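Ticket 575: Video library pages time out for Nostham teaching site
Status: Resolved
Opened: 2019-09-16
Product: Fikine media portal

Summary
Staff at the Nostham teaching site reported that pages in the surgical skills collection did not finish loading. The page title and menu appeared, but the preview stills and the player did not. Other collections, including lecture recordings, were not affected. The Grikville site reported no fault.

Steps taken
The support desk confirmed the fault on two workstations. Clearing the browser cache made no difference. Server logs showed that requests for preview stills were being sent to the old storage address, retired in January, and were held open for 600 seconds before failing.
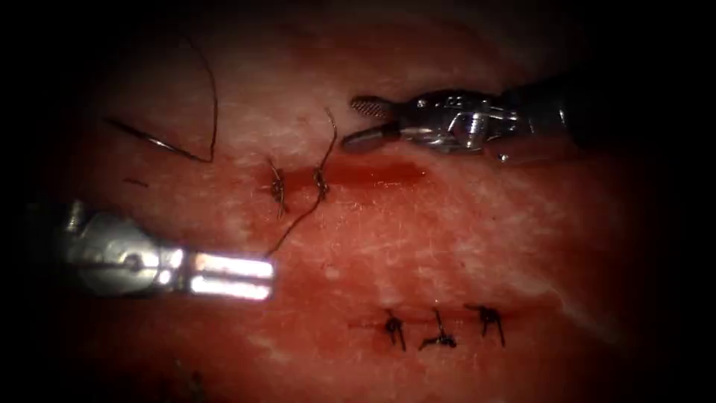 Posted by: Essien Service Desk, Media Systems

The suturing page was used for all later tests. A forwarding rule on the Nostham proxy still pointed to the old address - the rule had been left out of the January change list. It was removed, and the proxy was restarted.

Result
The page loaded in three seconds on both workstations. Users who still see a blank player should sign out, close the browser and sign in again. Any further reports should quote the ticket number above.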